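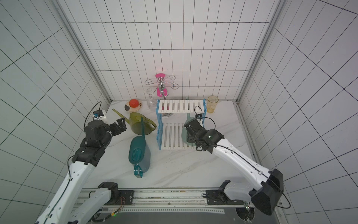

A yellow-green watering can on the marble-patterned tabletop.

About Clomurix

We're a small email and newsletter marketing studio, and we love our job a little more than is probably healthy. Clomurix writes, designs and sends newsletters for shops, clinics, nonprofits and software companies that have something to say to their customers but never quite get around to saying it.

It started with one newsletter. Feng-yi Su was running the blog for Damberg, a mail-order tea company, and kept noticing that the monthly email (two paragraphs and a coupon, sent whenever someone remembered) brought in more orders than everything else she wrote put together. So she started taking the email seriously. She asked readers what they wanted to hear about, printed their answers, and taped them up over her desk. A few of those pages are still up on our wall!

Chih-ming Chiang came on board the next January. He had spent years fixing mailing lists for other people's agencies, and he is the reason our messages land in the inbox and stay out of the spam folder. He will happily talk about bounce codes over lunch if you let him. Please let him, he saves it up.

Today there are 6 of us, and we send newsletters for 41 clients. Our shortest list has 561 people on it, a bird club that writes back more than any audience we've ever worked with, and we give it the same care as the big ones. Every issue gets a real editor, a second reader, and a test send to the whole team before it goes anywhere.

What we do

Most clients come to us for the full monthly package: planning, writing, layout, sending, and a plain one-page report afterward. Others already have a good writer in house and just want us to clean up the list and set up the welcome emails. Both are fine with us. We also run Hiken, our own free newsletter about writing subject lines, where we pick apart the ones we got wrong as well as the ones that worked. Readers seem to like the wrong ones best.

How we work

We ask a lot of questions in the first week – who reads you, who used to, what do people call you up to ask? Then we write three sample issues and you tell us what sounds like you and what doesn't. We don't buy lists and we don't borrow them, and the unsubscribe link goes where people can find it.

For new clients we keep the first call to 50 minutes. Bring your last few emails, even the ones you'd like to forget.

Come say hello

We're on the second floor of the Wei building, up the stairs and past the bike rack. Visitors are welcome any weekday afternoon, and there is always tea (Damberg's, of course). If you'd like to write first, use the contact form and it will go straight to Feng-yi, who reads every message herself and usually answers the same day.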